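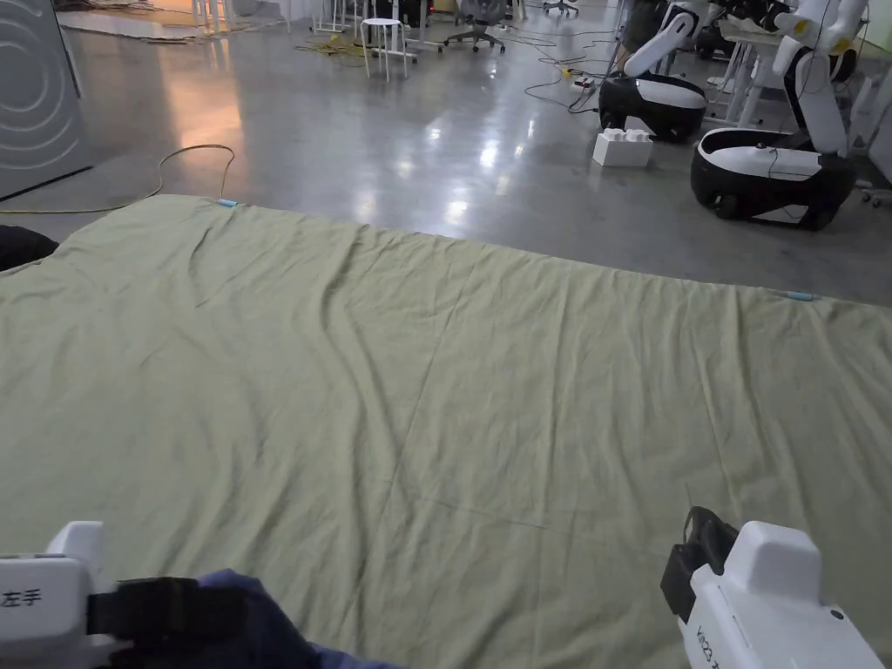
A reader of our first draft asked why anyone would still hang washing outside when a dryer does it in an hour, and I have to say it was a fair question - it kept our little group talking for most of an afternoon! Our project looked at laundry habits in Gridodside, where we sent a short survey to 532 households in May and were so pleased to get 209 of them back.

Most people who wrote to us love the smell of line-dried sheets, and quite a few told us long stories about their grandmothers' yards (we read every one). The two streets near Cruickshank Park use their lines the most, maybe thanks to the bigger yards there. Apartment renters mostly said they had no place to hang anything.

Next term we would like to ask about winter drying too.

Search this site Go
Contact the Gridodside project page | © 2021 | Back to top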